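I finally went back to the Musbridge library on Tuesday, and I had forgotten how much I love the room with the old magazines. It smells like dust and floor polish, and the radiator still knocks like somebody wants to be let in. I meant to stay an hour and came home in the dark with cold feet and a very patient dog waiting at the door!

What I was after was the old Kaplan gardening quarterly, the one my grandmother kept in a stack beside her chair. She swore by its advice on sweet peas — soak them overnight, plant them early, and never mind the frost — and I have been trying to find that column again for years.

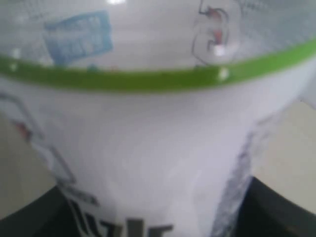 White tub, green band

I found it, and it was shorter than I remembered, only half a page, with a little drawing of a trellis. She had changed a good bit of it over the years, I think, or maybe I did. The frost part isn't in there at all, so that must have been pure Grandma.

Anyway, I copied the whole thing out by hand and it's taped inside the pantry door now. The seeds go in on the Aden Street side of the house this year, where the fence gets the morning sun.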